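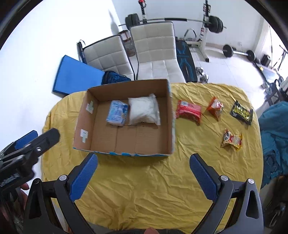

## The Yellow Cloth

Pramila Rana did not want to iron the cloth, and for most of the morning this was the argument.

"It has wrinkles everywhere," said Remo Barbieri. "The model will learn the wrinkles."

"Good," said Pramila. "Then let it learn them."

They were in the room with the weights, where the light from the left was strong until noon. Remo wanted everything flat and clean, as in the lab at Brirkdale, where the table was gray and each packet had its own mark of tape. He had built his whole result on that table. With 373 demonstrations, all recorded by hand, his policy could put snacks in a box almost every time. He had shown the curve at a meeting, and people had clapped for the curve.

Then Sarita Kanaujia had carried the same arm to her aunt's kitchen, and it had failed on the first packet, and on the second also. It closed its fingers on the air beside a bag of lentils. Sarita wrote this in the log in one line and did not add any comment. Pramila had read that line many times.

Her idea was simple enough that she was shy to present it. She believed that the number of demonstrations was less important than the number of rooms. Remo had 373 in one room. She would take fewer from each place, and go to many places, and she would not tidy anything before she started.

"You cannot control for the room if you change the room each time," Remo said.

"I do not want to control for it."

He took one gripper and she took the other. It was always a strange thing to work this way, two tools over one table, and each time she pressed the handle she felt that her own hand had become larger and more stupid. The red packet slid from her on the first try. Remo was quicker. He had a habit of coming in from the side, low, and lifting only when he was sure.

"Do you want me to keep the bad ones?" he asked.

"Keep all. Mark them."

He marked them. He did not like it, but his marks were always honest, and this was the reason she had asked for him and for no other person.

The packet shaped like a pyramid gave them the most trouble. It had no side that wished to be held. Remo tried it by the point and it turned in the blue pads and fell on the cloth. He tried by the flat part and it fell again. Then he moved his hand closer, more slowly than before, and pushed the packet a little against a fold of the cloth. The fold stopped it from sliding. He closed the fingers, and the packet came up.

Pramila did not speak. She watched him do it once more with the black packet, using the next fold.

"On the gray table," he said after a while, "I had nothing to push against."

"No."

"So it never learned to push."

He put the black packet into the box and stayed there with the gripper open, thinking. She knew this face from the years when they had shared a desk -- it meant that he was already writing the paragraph, and that he was not happy with the verb.

They worked until the light moved. In the evening Leen Khoury called from the office to ask how many they had. Pramila gave the number, and Leen was quiet, and then asked if the rest of the day had been lost because of some fault.

"There was no fault," said Pramila. "Tomorrow we go to another place."

The training took until Saturday. Lalit Agarwal, who kept the machines running and had no opinion about tables, sent the new weights with a message of two words: "Try it." Sarita took the arm back to her aunt's kitchen. Pramila and Remo went along and stood near the stove, where they were in the way.

The aunt had put a plastic sheet over the table, and on it some rice, a bag of lentils and a packet of biscuits, already opened. The arm went to the lentils. It missed, touched the bag, and stopped. Remo put his hand over his mouth. Then the arm went down again from the side, low, and pushed the bag slowly until it came against the sugar jar. There the fingers closed.

"That is you," Pramila said to him. "That is how you do it."

"I never did it with a jar."

"No," she said.

The biscuits it dropped, and the biscuits went under the table. Sarita wrote it down. Remo bent to pick up the pieces, and from the floor he asked the aunt, very politely, if she knew any other people who had a kitchen.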